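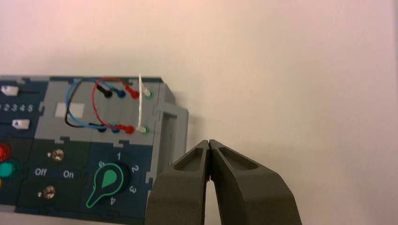
What is a busy panel good for, apart from keeping hands occupied? Plugging, flipping and turning small controls is good practice for fingers, and it's a lot of fun for whoever is doing it.

Welcome to the Groltby page of our gallery! I'm Yiran Wei, and I've been collecting and building panels like these since a rainy October when I bought my first one secondhand. Groltby is the name I gave to this one, after the street I lived on back then. (The others are Vilska and Werberg, and they get pages of their own.)

The patch board. My favorite part by a mile! Black, blue, red and white plugs sit in two rows, and each cable runs from the upper row to the plug of the same color in the lower one. I love how the black and blue cables swing out in those big lazy curves while the white one goes nearly straight down.

The toggles. Two small silver switches on a dark blue block, with Off and On printed between them. My niece Su can spend 22 minutes on a pair of switches and come back for more after lunch.

The knob. Black, with a green teardrop pointer, so bright and easy to read. It points up and to the left here. I'm a sucker for a good pointer.

The sliders. Little white tabs, with the numbers 1 to 5 printed in white between them — a sneaky bit of counting practice if you want it. The round lights in red and teal-green are just below.

The seams. The blocks lock together with tabs like a jigsaw, and I think the slate blue and gray look wonderful side by side.

Page last updated 3 December 2023. Vilska is next, as soon as I find its yellow cable.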